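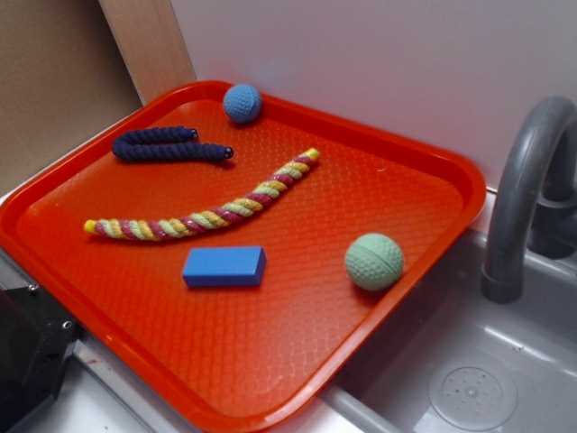
A play tray on the counter by the sink: ropes, balls and a blue block.

Eline > Dog day care > About us
Reading time: 5 minutes

About Eline

Eline is a day care for dogs in Prerkville. We look after dogs during working hours, Monday to Friday, in a single-storey building on Demirtaş Lane with a fenced garden at the back. We do not board dogs overnight and we do not do grooming, apart from towelling them off when it has rained.

The company was started by Hacer Aydoğan, who still runs it and opens the door most mornings at 7.30. In the first year we took 10 dogs a day. Today the limit is 32, split into small groups by size and temperament, with one member of staff staying with the same group from drop-off to collection.

How the day runs

Dogs arrive between 7.30 and 9. They go straight into the garden, then come in to their group room for water and a lie down. Play with toys starts mid-morning and again after the lunchtime rest. The second session is the quieter one. Collection is from 4 until 6.15, and if you are going to be late please ring the desk instead of sending an email.

Lunch is whatever you send in. Please put it in a tub with a lid and write the dog's name on the lid and on the side, as lids get swapped. We have a fridge and a small freezer but no room for whole sacks of dry food.

Toys and trays

Visitors often ask about the trays. Each group has its own set of toys, kept together on a plastic tray with a raised rim. The tray goes to the group room at the start of a session and comes back to the sink counter at the end. Toys are not passed from one room to another during the day.

A set normally has something to pull, something to chase and something to carry. For pulling we use twisted rope, a long one for two dogs and a short one that can be bent double for a dog playing with a member of staff. For chasing there are balls in more than one size, and the small ones only go to the small dogs. The block is for carrying about. Some dogs will walk round the garden with a block for most of an afternoon and take no interest in anything else.

When a tray comes back we lay everything out flat and look it over. Ropes get the most attention. We run a thumb along the twist to feel for broken strands, then check both ends, including any caps or tips. A rope with a loose end is taken out. We don't trim ropes and put them back into use. Balls are squeezed and turned to find splits, and blocks are checked at the corners, where the chewing starts.

After that the toys are washed by hand in warm water, left in the rinse for 10 minutes and put on the rack overnight. Ropes take longer to dry than anything else, so every group has a second set. We have 17 trays in use at the moment, counting the spares.

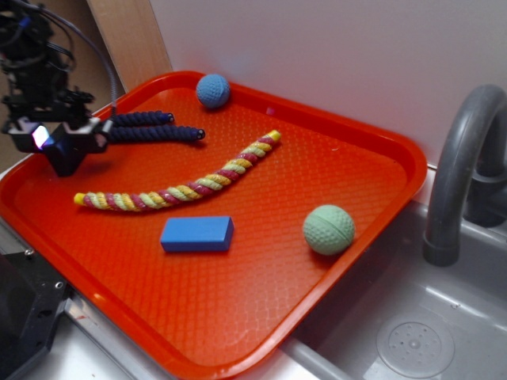

Şükran Dursun wrote to us in March to say that she had started doing the same at home, with all of her dog's toys on one old tea tray by the back door. She finds the worn ones sooner, and she had thrown out two ropes in the first week that she would otherwise have left in the basket. Her one complaint was that the dog now sits next to the tray and waits for it to be put down.

We have since had several questions about home use, so a short answer is given under "Bringing toys from home" below.

Bringing toys from home

You are welcome to send one toy with your dog on a trial day. It can help a nervous dog to have something that smells of home. We keep it out of the group play sessions and give it to your dog at rest time. After the trial day we would sooner you kept it at home, as we can't promise that it will come back in one piece.

Please do not send squeakers, rawhide or anything stuffed. If you want to keep toys on a tray yourself, any tray with a lip will do. Wash it when you wash the toys, and if the surface is textured use a soft brush to get into the pattern.

Grastetti sessions

Grastetti is the name we use for our Thursday morning session for older dogs. The group is kept small, the floor is covered with mats and the games are slow. We roll balls along the ground and don't throw them. There is a lot of sniffing and some sleeping. Dogs do not need to attend on other days to come to Grastetti, but they do need to have had a trial day.

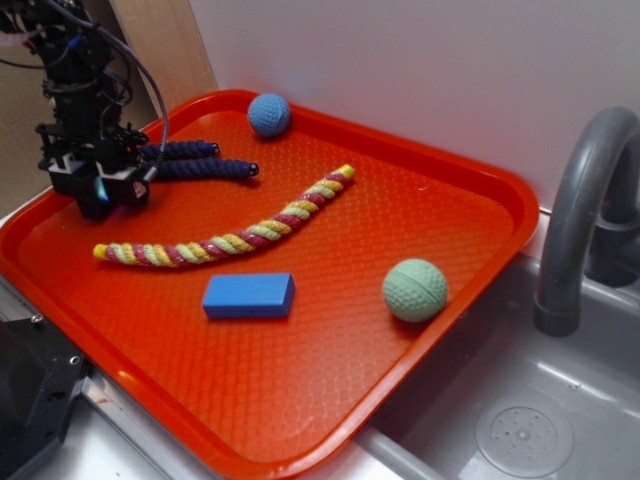 Long rope, short navy rope, small blue ball and block on the tray.

Trial days and places

Every new dog comes for a trial day before we offer a regular place. Bring the vaccination card, a lead and lunch. We will telephone you once during the morning to tell you how things are going. If a dog is unhappy we will say so, and we may suggest a shorter day or a different group.

There is a waiting list for Tuesdays and Wednesdays. Other days are easier. We take puppies once their vaccinations are complete and we have no upper age limit. We cannot take dogs who guard toys from other dogs, though Hacer is happy to talk that through with you and has a list of local trainers.

Coming to see us

You can look round on any weekday between 1 and 2, when the dogs are resting. Please ring first and leave your own dog at home for that visit. The entrance is at the side of the building, past the bins, and there is parking for two cars. If the gate is shut, press the bell and wait, as it can take us a minute to get there.

Contact: Eline, Demirtaş Lane, Prerkville | © Eline | Back to top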